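Why Do Plants Make Fruit?

A plant cannot walk. Once its roots are in the soil, it stays in that spot for life. Its seeds, however, do better if they travel. A seed that drops straight under its parent has to grow in shade and share the same water. Moving seeds to new places is called seed dispersal, and fruit is one of the ways plants do it.

Scientists use the word "fruit" in a stricter way than shops do. A fruit is the part of a plant that grows from the flower and holds the seeds. By this rule a tomato is a fruit. So are cucumbers, pea pods and chillies. A potato is a swollen underground stem, and a carrot is a root. Broccoli is made of flower buds that were picked before they opened.

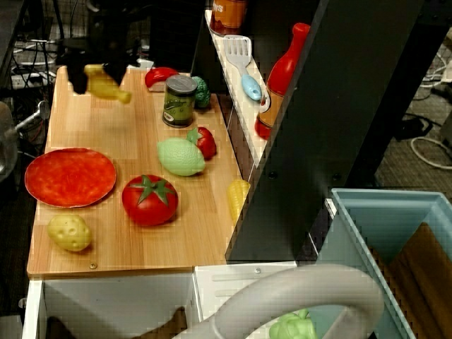

A fruit starts as a part of the flower called the ovary. Pollen lands on the flower and the tiny ovules inside are fertilised. The ovules turn into seeds. The ovary swells around them, and the petals usually dry up and fall. On a tomato, the small green star at the top is the calyx, which protected the flower when it was a bud.

Many unripe fruits are green, hard and sour. The seeds inside are not ready, and the taste puts animals off. As the fruit ripens, starch is changed into sugar, the flesh softens and the colour often changes. 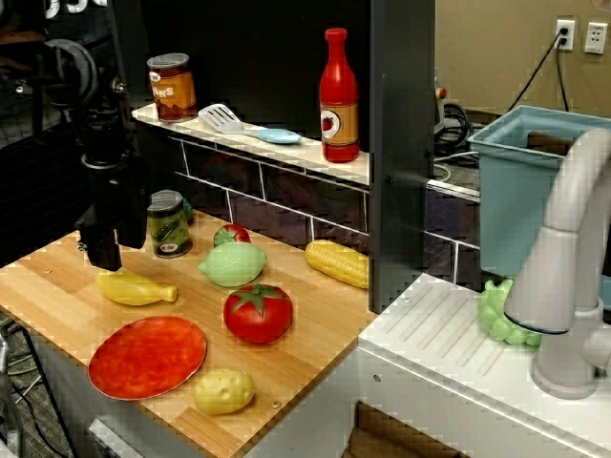 Birds see red very well, and many fruits eaten by birds are red or black. Bats feed at night, so the fruits they eat are often dull in colour but strong in smell. The animal digests the flesh. The seeds have tough coats, pass through the gut and land somewhere else in the droppings.

Chillies are a special case. They contain a chemical called capsaicin, which feels hot to mammals. Mammals tend to crush the seeds with their teeth. Birds do not feel the heat, and they swallow the seeds whole.

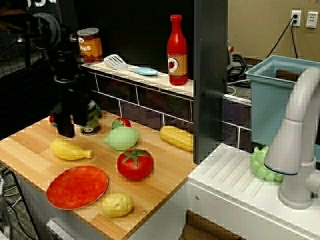 Tomatoes and limes are both fruits. Botanists also class both as berries.

Try it yourself: ask an adult to cut two tomatoes in half, one from side to side and one from top to bottom. Draw what you see in each. Look for the walls that divide the inside into chambers, and find where the seeds are attached.

Words to know
Ovary: the part of a flower that becomes the fruit.
Calyx: the ring of green, leaf-like parts below the petals.
Dispersal: the spreading of seeds away from the parent plant.

Written by Lindiwe Chauke

More in Plants
How seeds know when to sprout
What is pollen made of?
Why leaves change colour
Roots, stems and tubers
Plants that eat insects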